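Review: Pulent Home Tasks, the kitchen table package
by Ekkachai Wongsuwan

I teach evening courses in automation, and every January my students ask me the same thing: when will a machine clear the table after dinner? This year I wanted a better answer than "not yet," so I paid for the Pulent package and used it on my own computer for the whole winter break.

Pulent is a simulator. You get a table with common things on it, one robot arm with a gripper, and a list of chores. You can write your own control program or load the one which comes with it. I did both, and most of this review is about the one which comes with it.
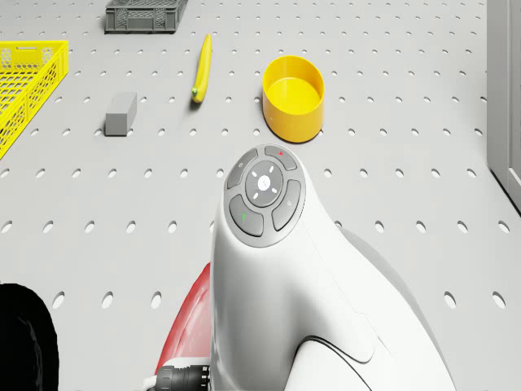 View over the robot's button panel, with the banana, the gray block and the yellow bowl on the table.

Installation was easy. The manual has a chapter by Gresov about camera setup, and I advise you to read it before anything else. I did not, and I lost two evenings. The views are many, and some of them are more useful than others. The ones close to the arm are good for finding mistakes, but for judging if a chore was done I always went back to a wide one.

The chores are simple to say. Put the banana in a crate. Bring the mug to the platform. Move the bowl. A child of four would finish all of them before the computer has started.

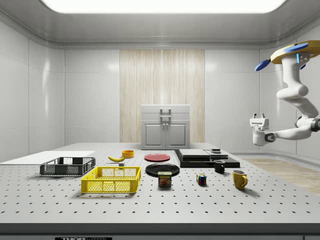

I ran the mug chore 500 times during two nights. The supplied program is quite good when the handle is turned to a side it expects. When I turned the handle away, it went down at the same place as before and closed on air. It did not try a second time from another direction. For me this is the main difference between a machine and a tired person at the sink. The tired person also misses, but the hand corrects itself without thinking.

Crates are better. Their rims are straight, and the program finds them well even when I rotate them. Plates are the worst of everything. They are too flat for two fingers, and the program has no idea to push a plate to the edge of the table first. I wrote this trick myself and it took me 10 days, for one kind of plate only.

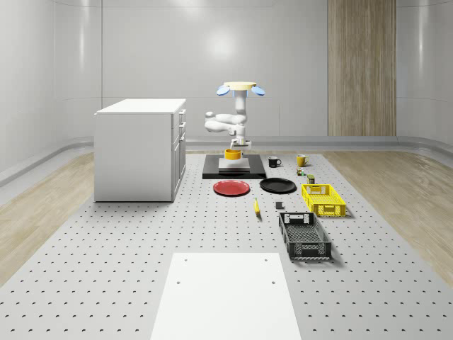 I should say something about speed. One chore takes longer than I would like, and if you add up the failures, one simulated dinner table needs more patience than any family has. My students compared it with Skakham, which is cheaper and runs faster, but its objects slide on the table like on ice. I prefer the slow one. If the friction is wrong, a good result means nothing.

The package keeps a log of every attempt. At the end of the break I had 1,506 of them, and reading the log taught me more than watching the arm. 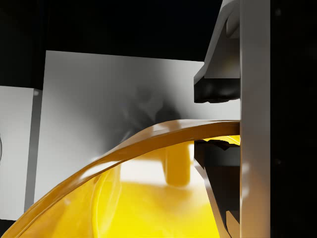
Contact is the part where I trust Pulent the least. A gripper can look perfect from far away and have a strange meeting with an object when you come near. In the closest view the dark outline of the lower jaw is crumpled, as if the surface beside it has cut some of it away, and yellow shows through the gaps. I wrote to the support desk about outlines of this kind. They answered politely that the drawing and the physics are calculated separately. I believe them, but I would like to have a tool to see the physics shape also, and Fröhlich has had one for years.

So, can machines do the household chores? From this package my answer is: single ones, on a table which somebody has arranged for them. For shop-floor work, where the same part comes in the same position, I would be more hopeful. For my kitchen I am not.

I give it four stars for teaching and 2 for anybody who hopes to learn when to throw away the dish gloves. The license is for one computer, and moving it to my laptop needed an email.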